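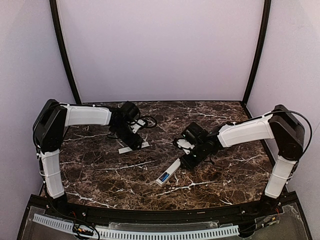
Slide 1: Two arms above the marble top

Reading an appeals court opinion
Speaker notes, Borghild Aasen
Irmont Public Library, evening talk, 7 p.m.

Start on time. Phones off, restrooms down the hall on the left. Say that I practiced appeals law and now teach it, and that none of tonight is legal advice. Questions at the end, but people can stop me if a word is unclear.

Handout: first four pages of the opinion in Strand v. Woltum. Check that everybody has one. Extra copies on the chair by the door.

What an appeal is
An appeal is a review of what the trial court did. No witnesses, no jury, no new evidence in the ordinary case. The judges have the record, the briefs and maybe half an hour of argument. People who have sat through a trial are often surprised by how quiet it is.

The record in Strand was 238 pages, which is short. A two-week trial can run to thousands.

The caption
Have them look at the top of page one. The name of the court comes first, then the parties, then the docket number. Strand is the appellant, the side that lost below. Woltum is the appellee. Some courts say petitioner and respondent. In some courts the order of the names flips on appeal and in others it stays as it was at trial, so don't guess who sued whom from the order.

Below that, the lawyers and the judges on the panel. Three judges here. The name before the word "Judge" and a colon is the author.

The facts section
Woltum leased a storefront from Strand. The roof leaked, Woltum held back rent, Strand sued for it. Woltum said the lease let it hold back rent until the repair was made. The trial judge agreed with Woltum.

Ask: where did the court get these facts? From the record. The panel didn't go and look at the roof. If a fact wasn't put before the trial judge, it usually won't be in here, even when both sides know it to be true.

Standard of review
Slow down for this part. It is the paragraph most readers skip and it often decides the case.

Questions of law, such as what a clear lease term means: reviewed fresh. The panel owes the trial judge nothing.
Findings of fact: left alone unless clearly wrong.
Rulings on scheduling, evidence and the like: left alone unless the judge abused his or her discretion.

Strand argued that the lease question was one of law. Woltum argued that it turned on facts. Read the sentence on page three where the panel picks Strand's view. Pause and let them find it.
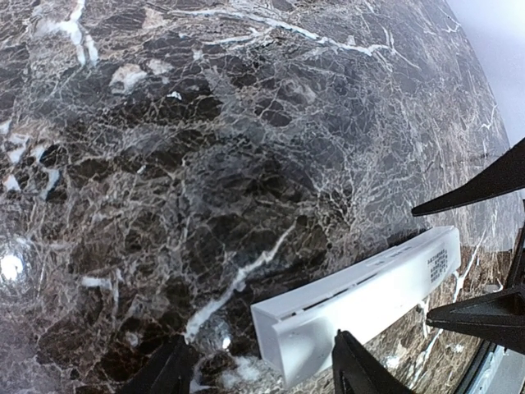
Slide 2: Dark marble with white veins

Holding and everything else
The holding is the answer the court needed in order to decide. In Strand it is one sentence: the repair clause didn't allow the tenant to hold back rent without written notice. Page four, second paragraph.

The rest is reasoning, background or side remarks. The remark about oral notice in the footnote is a side remark. The later Wuvix case quoted that footnote as if it settled the point, and the court had to say that it did not. Don't go deep into Wuvix unless asked – it eats ten minutes.

The last line
Affirmed, reversed, vacated, remanded. Go through each word. Strand was reversed and remanded, so it went back to the trial judge to work out the amount owed. Reversed doesn't always mean the other side gets a check.

Concurrences and dissents
A concurrence agrees with the result and may differ on the reasons. A dissent disagrees with the result. Neither one is the law, though lawyers read both with care. Judge Hedlund's dissent isn't in the handout. Märta Hedlund wrote it in two pages and it is the clearest writing in the case. Read the first paragraph aloud if there is time.

Where to find opinions
Most courts post them free on their own websites. Search by party name or docket number. The full record is harder and may mean a trip to the clerk's office and a copying charge.

If someone asks what an appeal costs: the filing fee in Strand was $275. Fees differ by court and change, so call the clerk. Lawyer time and the transcript are the larger part.

If someone asks about their own case: deadlines are short, talk to a lawyer this week. Legal aid number is on the back of the handout.

Lights up. Collect the pencils.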